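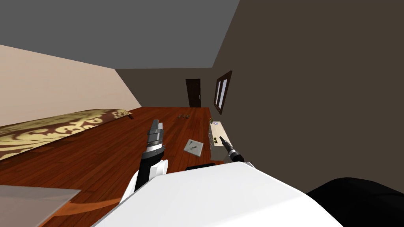

Skellbridge starts teaching its house robot from home, one bedroom at a time

The simulated bedroom went live Monday and the first outside drivers were logged in before lunch. Two arms, a wood floor, a patterned bedcover, a door at the far end. What looks like a pair of slippers left out on the planks. Drivers steer the arms from their own desks and the software keeps every move.

It's the first public step for Joltusley, the remote teaching program Skellbridge has been building with the software shop Plutside since winter. The idea is simple enough. A person does the chore through the robot, over and over, and the recordings go into training. No code from the driver. No script for the robot either.

"We had a lovely list of chores and no one to show them," said Iara Mansilla, who runs the program. "Our own people were doing demos after hours. They were tired and you could see it in the data, everything was slow and kind of sad."

So, outside drivers. The target is 600 usable demonstrations by the end of May, all of them in bedrooms to start with. Kitchens were the first plan but got pushed back. Too many doors and drawers for a first go, Mansilla said, and the simulated fridge still has a hinge problem that makes it swing open by itself.

How a session goes

A driver logs in, gets a short warm-up with nothing scored, then the chore comes up as one line of text. Put the shoes by the bed. Move the thing on the floor tile to the cabinet. That sort of wording, kept vague on purpose so that people do it their own way.

Each session runs 60 minutes with a break whenever the driver wants one. The left hand works the left arm and the right hand the right. Squeeze to close the gripper. A foot pedal freezes everything, handy when the dog needs letting out.

The hard part is the view. Drivers see the room from the robot's body, and the picture leans when the robot leans. Pretty steeply at times - the floor can run downhill across the whole screen, with the robot's white shell filling the bottom of it. Plutside tried leveling the image automatically in an early build. Drivers liked it for a day, then started missing their grabs, as the arms on screen no longer moved the way their hands did. It was switched off. It's now an option in the menu, off by default.

"You get used to it, and then you stand up afterward and your kitchen looks wrong," said Nnamdi Onyeka, a former crane operator who drove in the closed trial and is back for this round. He says cranes helped some. Patience with a load that isn't where your hands are, mostly. The shoes gave him more trouble than anything, he said, you go for one and shove the other one under the bed.

A bad try isn't thrown out, by the way. Fumbled grabs are kept and tagged so long as the driver recovers. Constanza Durán, who handles the data side at Plutside, wants more of those. Clean runs teach the robot what to do when all goes well and leave it stuck the first time a shoe slides. Runs where the driver quits halfway are stored seperately and not used for now.

Hands-on version too

Remote driving is half of it. At the Skellbridge workshop on Thiele Street the team is also teaching by hand, meaning somebody stands next to a real arm, takes hold of the wrist and walks it through the motion. Joints go slack, person moves them, machine remembers. Older method, still good for small stuff like turning a knob or lining up a drawer pull.

Renata Arancibia leads that work and isn't shy about prefering it. "With my hand on the wrist I can feel when it's about to jam," she said. "On a screen you find out once it has jammed."

The trouble is it ties up a machine and a person, and it's only one arm at a time unless two people squeeze in together. The simulated rooms can run for as many drivers as Plutside has server space for. Arancibia's recordings will be used to check the remote ones, same chore done both ways, and the groups will compare notes every week.

Whether what gets learned in a simulated room holds up in a real one is the open question. Floors are a worry. The simulated planks have a nice shine on them but the friction is a guess, Durán said, and a shoe on real wood will drag or skip depending on the sole. The plan is to change the friction a little from one session to the next, without telling the driver. Lighting changes as well. The bed, cabinet and window stay put for now, with new layouts after the first batch is in.

The money bit

Drivers are paid by the hour, not by the demo. The closed trial paid per finished chore and people rushed, no surprise. Cristóbal Paredes, who did the scheduling for it, said some drivers had worked out that flinging a shoe toward the bed counted as putting it by the bed. Counted every time. The scoring has been fixed and the flings are gone from the set, though he kept a few clips for the holiday party.

There are 5 rooms in the pipeline, with the bedroom the only one open. Next is a hallway with a coat rack, then a second bedroom with the furniture swapped around and a rug. Kitchen when the fridge behaves.

Signing up

Open to anyone 18 and over with a decent wired connection. Wi-fi is allowed but the delay gets annoying fast and the system will drop a driver whose signal keeps cutting out. Controllers and pedal are mailed out on loan, return label in the box. Left-handed drivers can swap the arms in settings, though most in the trial tried it once and swapped back.

Training is 4 hours, paid, done at home. Evening slots are nearly full, mornings wide open. People who get motion sick are asked to try the browser demo first, it uses the same tilted view and takes a few minutes.

A public showing of the hand-guided arm is planned at the Thiele Street workshop later in the spring. Visitors will get a turn holding the wrist. Date to come, Mansilla's still waiting on the building.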